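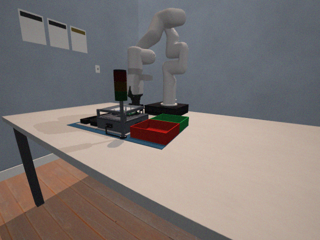

Long pale table against blue-gray walls

Ollatik Home Help > Walls and Paint

Touch-up paint dried a different color even though it came from the same can

quillandkettle
Plerkemside, 319 views

Hello everyone, I hope this is the right section, and I apologize in advance for the length! We painted our back room two years ago in a blue-gray from Uren (eggshell finish, mixed for us at Cunha, the paint store on the hill in Plerkemside). I have loved it ever since. Last month I finally took down some shelves, filled the holes, sanded them smooth and dabbed on paint from the leftover can, which had been sitting in the garage with the lid hammered down tight.

Well, now I have a wall full of spots. In the morning I can hardly find them, and I go off to work thinking I imagined the whole thing. Then by 4 p.m. the light comes in sideways and every single one shows up, some of them darker than the wall and one of them oddly shiny. I used a small foam brush, if that matters. I did stir the can, though I'll admit I was in a hurry and there was something thick at the bottom.

Do I have to repaint the entire room? The other walls are fine and I would dearly love to leave them alone. My sister thinks I should hang a big calendar over it and get on with my life, and by Wednesday I may well agree with her.

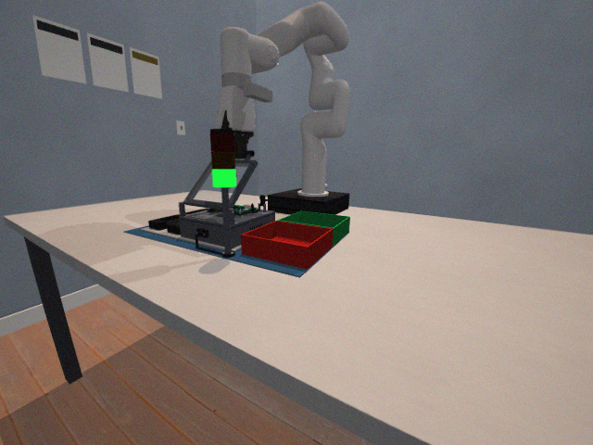 4 min read

tanagerporch

Oh, I feel for you, I did exactly this to a hallway once and it drove me up the wall (sorry). What you have is usually called flashing, and the good news is that you almost certainly don't need to redo the room. I think you have two or three small things going on at once.

The first is the filler. It soaks up paint differently from the painted wall around it, so the finish dries duller or darker over the patch. A thin coat of primer on each spot before the color takes care of that. You can still do it now – sand the spots lightly, wipe off the dust with a damp cloth, let them dry, and dab the primer on only where the filler is.

The second is the thick stuff in the can. That was a good part of your paint! Eggshell in particular gets its low sheen from what settles out, so a half-stirred can will give you a shinier patch and sometimes the wrong color too. Take the can back to the store and ask them to put it in the shaker. They'll usually do it for nothing if you ask nicely and it isn't rusty or smelling sour. If it does smell sour, thank it for its service and buy a quart.

The third is the foam brush. Your wall was rolled, and a roller leaves a very fine orange-peel texture that catches the light. Foam leaves it flat as a plate. Use a mini roller with the same nap as the original, keep it nearly dry, and feather outward past the edge of the spot.

If you do all that and still see them late in the day, then paint that one wall from corner to corner. Stop right in the corner. The eye forgives nearly any small difference where two walls meet, because the light falls on each of them differently anyway. I've had a wall and its neighbor two batches apart for years and my mother-in-law, who notices everything, has never said a word.

gravelroad_3,000

just do the whole wall. touch ups never work with eggshell. flat paint yes, eggshell no. took me an afternoon

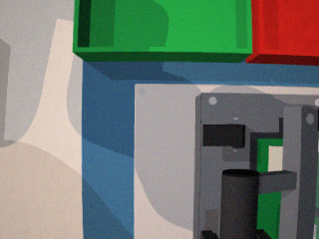
What about the old can?

oldmillpantry

Agreeing with tanagerporch on nearly all of it, and adding a bit about the leftover paint, as I've ruined a few cans myself. A garage that freezes in winter is hard on latex paint. If yours has gone lumpy, like cottage cheese, no shaker in the world will bring it back, and you'll only spread the lumps around.

If it's still smooth, strain it through an old pair of tights into a clean glass jar and fill the jar nearly to the top. Write the color name, the finish and the room on the lid, and keep it in an indoor closet. I put a dab of the paint on the lid too, after it's dry, which has saved me a lot of squinting.

One more thought. Two years of sunshine will shift a color a little, blues and grays included, so even perfect paint may look slightly fresh next to it. Give the spots a couple of weeks before you judge them. And do look at them at your 4 p.m. hour, with a cup of tea – you'll know soon enough whether you can live with it.

quillandkettle

Thank you all, this is so kind. The can did smell rather awful once I put my nose in it, so I'm off to Cunha for a quart and a mini roller. I'll try the primer first and the full wall if I must. The calendar is on standby.

13 comments hidden. Sign in to read them.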